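Speaker notes - Brullton Robotics Club, end of year evening
5 June 2021
Speaker: Ieva Paulauskas
Keep to 30 minutes, questions at the end

Opening

Good evening everyone, and thank you so much for coming. I can see parents and grandparents and at least one baby, which is lovely. (Wait for people to sit. Check the back row can hear.)

My name is Ieva and I look after the manipulation project in the club. Manipulation sounds rather sinister but it only means picking things up and putting them somewhere else. That has been our whole year, and I want to tell you how we got on, because the students worked terribly hard at it and I don't think they always tell you much at home. I certainly never told my mother anything when I was that age.

How it began

We started in the autumn with the old arm from Hostemberg College, the one we call Geum. Some of you will remember it from the last open evening, when it waved. Waving is easy. We asked Geum to pick up a sponge, then a tennis ball, then a sock. The sock took us until well after Christmas. Tell the sock story here if the room is warm - Josphat Mrema had written the grasping code with the sock lying flat, and then Ha-rang Han came in, rolled it into a ball the way any sensible person would, and the arm went for the table instead.

What we learnt from the sock is that soft things are a different subject altogether. A wooden block is the same shape every time you look at it. Cloth folds over itself, it hangs down, it squashes when you hold it. You can't write out a rule for every shape a sock can be in, though Josphat did try, and I have kept his notebook because I think he'll enjoy it when he's older.

Changing our minds

(Slow down here, this is the part people ask about.)

In the new year we gave up writing rules and moved over to learning from people. A student does the job by hand, holding a gripper, and everything gets recorded. You do that over and over, and afterwards you train a program on the recordings, so that it picks up the habits of the person. We set ourselves a first target of 300 recordings. I thought that was ambitious. By the end of April we had 703, and when Eun-ji Bae closed the log for the year it stood at 2,065. Please do give her a clap, she has checked the labels on every single one of them.

(Pause for clap.)

Sosina Shiferaw ran the practice rota and wrote our house rules, which I still have pinned up over my desk. Go slowly. Start with your hands in the same place. If you drop it, carry on and say so in the log. That last one caused a good deal of argument, as you can imagine, since everyone wanted only their tidy goes to count. But a program that has only ever seen tidy goes has no idea what to do after a fumble, and I'm glad we held firm.

The work at hand

(Next two slides together. Give people a moment to look.) 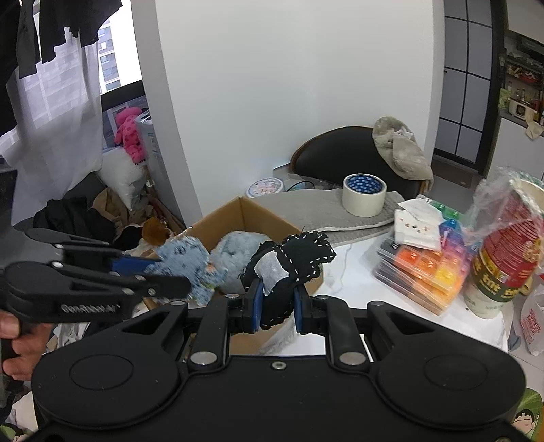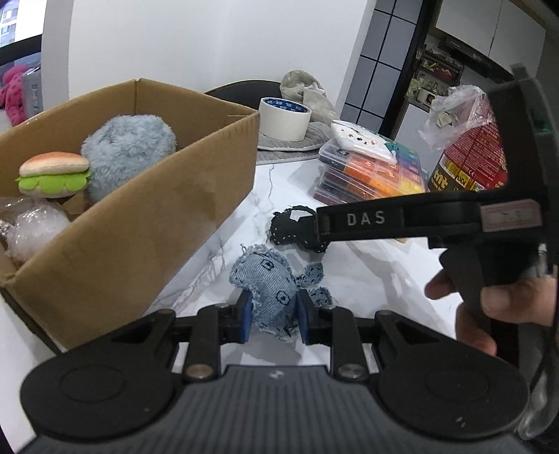

Choosing what to practise on became a small study of its own, and I would say it's the piece of work I'm proudest of. The students wanted objects that would behave differently in the fingers, so they argued for thin things and fat things, smooth ones and fluffy ones. On the first slide the blue pads are closed on a piece of black fabric with white stitching, which gives you almost nothing to hold on to, and on the second they have a little denim sea creature that has some body to it. Ha-rang's report has a very good page on the difference, and there are copies by the tea urn. He found that people pinch a flat cloth much nearer its edge than they think they do, and that they hold a stuffed toy by whatever sticks out.

Next year

We would like to get the trained program running on Geum properly, start to finish, with no one nudging it along. At present it manages the approach nicely and then dithers. Brastar have kindly offered us workshop time over the summer for a new wrist, so if your child suddenly wants to spend August in a workshop, that's why, and please do let them.

We also need a second computer for the training. If anyone's office is clearing out old machines, come and find me.

(Thank Josphat, Eun-ji, Ha-rang and Sosina by name, ask them to stand. Certificates are in the blue folder. Then questions, then tea.)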